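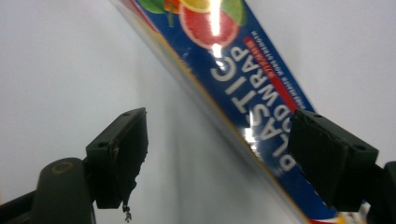 Minutes of the February meeting, Coughlan House kitchen group

Present: Fergal Carroll (chair), Teresa Mac Carthaigh, Kobina Ankrah, Ailbhe Ní Bhriain, and me, Éabha Gilmartin, taking the notes again.
Apologies: none, full house!
Started at 7 p.m., or a few minutes after, as the kettle was slow.

1. Last month's minutes

Fergal read them out. Teresa asked me to fix one thing: it was the top shelf of the pantry she offered to clear, and I had written the whole pantry. Sorry, Teresa. Changed, and everybody was fine with the rest.

2. Left over from last time

The dripping tap is done. Kobina put the new washer in himself and we've had no complaints. The Clultar people still haven't called back about the oven door, so Fergal will ring them again and ask for somebody to come out in the morning, before the lunch crowd needs the kitchen. The dish towels are back from the wash and Ailbhe has them in the drawer by the sink (second one down, the one that sticks).

3. Wraps, foil and bags

We spent most of the evening on this one, and I'll try to get it down in a sensible order.

Ailbhe started us off. She is fed up with opening three cupboards to find something to cover a bowl with, and I have to say I'm with her. The wrap has been living over the stove, the foil under the sink, and the sandwich bags wherever the last person dropped them. Last month we bought more wrap when we had plenty, all because it was behind the flour. She would like everything of that sort kept together, out where people are working.

Kobina said he didn't want any more stuff on the counter, and that we'd only just got it clear after the Caton supper. Teresa said a basket takes up hardly any room and can be picked up when you wipe down. They went back and forth on that for a good while, very cheerfully, and I stopped writing and had a biscuit.

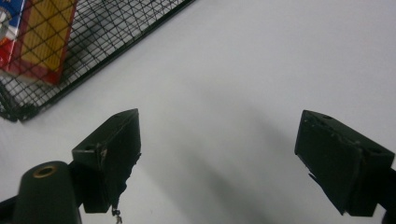

Teresa's case for a basket was mostly about seeing what you've got. With a lidded tub, she said, people just shove things in and forget them, and then it's as bad as the cupboard. The black wire mesh kind wins for her, as you can make out the yellow and red of a package straight through the side without lifting a thing. I agree about that, and it would be easy to shake the crumbs out too. Kobina came around in the end, on condition that it stays at the back and that nobody uses it for keys, mail or half a lemon.

We settled on the following. One basket, for covering and wrapping things only. Boxes go in on their sides, and if it gets too full to see what's in it, the extras go back to the pantry. Teresa will write a label, and Ailbhe will go through the three cupboards and bring everything down.

Fergal then asked whether we need so much plastic wrap at all. Fair question! Ailbhe uses it for dough and for the big salad bowls, and can't see a plate doing the job there. I said I use it out of habit and could manage with lids for most things. We agreed to keep buying the food wrap but not until the open box is finished, and to try lids first for leftovers. The lids that don't fit anything are to go. I've volunteered to sort them, so please say now if you're fond of any.

4. Sandwich bags and napkins

Hurninar sells napkins in packs of 1,000 or 800, and the smaller pack is a slightly nicer paper. We went for the 800. Bags we have enough of, going by what Ailbhe found on her way in. Kobina will place the order and have it left at the side door.

5. Caton supper, how it went

Very well, we thought. The soup ran out early and the rice didn't, so more soup next time. Nearly 4 hours of washing up between us, and Teresa would like it noted that she did the roasting pans. Noted, Teresa.

6. Anything else

Fergal has lost his good peeler, the one with the green string on it. Please look in your own drawers at home.

Ailbhe asked if we could meet a little earlier, and we'll try 6:30 p.m. next month and see how people get on with the traffic.

Jobs from tonight
Fergal: ring Clultar about the oven door
Teresa: basket and label
Ailbhe: bring down the wrap, foil and bags
Kobina: napkin order
Éabha: lids, and type these up

Finished at 8:40 p.m. Kobina locked up.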